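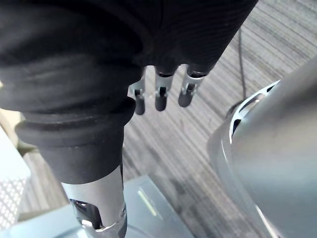 Hand and forearm at the Rorngate open day, seen from the wrist.

To: the Grarthorpe automation list
Subject: Re: Rorngate open day, worth the drive?
Date: 21/10/2018

> I saw the notice for the Rorngate open day too late to go. Did anyone
> from the list make it? We are looking at arms for light handling work
> and I would like to know if they let you get close, and if it was a
> real demo or a slide show with a robot parked next to it. Also, is
> Vemalitz still doing the control software for them?

I went. There were slides, but they were kept to one short talk and the rest of the time was spent with the machines. Groups were limited to 7 people, so you could see what was going on and ask questions while the operator worked.

To your first question, yes, you can get close. I spent most of my time looking at the hands. The fingers have metal brackets at the base and dark rounded tips, and the forearm is covered by a ribbed fabric sleeve. I asked how long a sleeve lasts and was told they change it every 600 hours of running. I did not get a price for a new one, so ask for that in writing if you talk to them.

The demo area is set up as a room in a house. It has a bed, a nightstand and a toilet on the same carpet, with a desk at the back for the staff. The job they were showing was laundry: clothes in a basket, two arms, and an operator who can take over by headset.

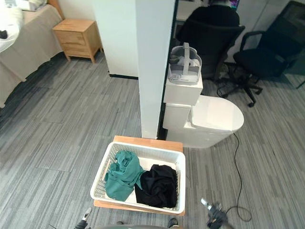
The staff said garments are still the hard part. A box is the same shape every time you pick it up and a shirt is not. They have three ways of starting a grasp and the software picks one, and you can ask to see the choice on the monitor. Our group asked for four more tries at the end and they agreed to all of them, with mixed results. Two went well, one garment was dropped, and one try was stopped by the operator. I thought it was fair of them to run it with us standing there.

On Vemalitz: they did the control software until September. Rorngate now does it in house, and the version we saw is called Gkikas. I asked if older arms can be moved over to it. The answer was yes for most of them, but you have to send the controller in.

For light handling I would say go and look, but bring your own parts. They told me visitors can do that if they write ahead. What I saw was slow — fine for a care home or a hotel trial, too slow for the packing work we do here.

I have the handout with the payload table and can scan it if anyone wants it. Reply to me off list, the attachment limit here is too small for it.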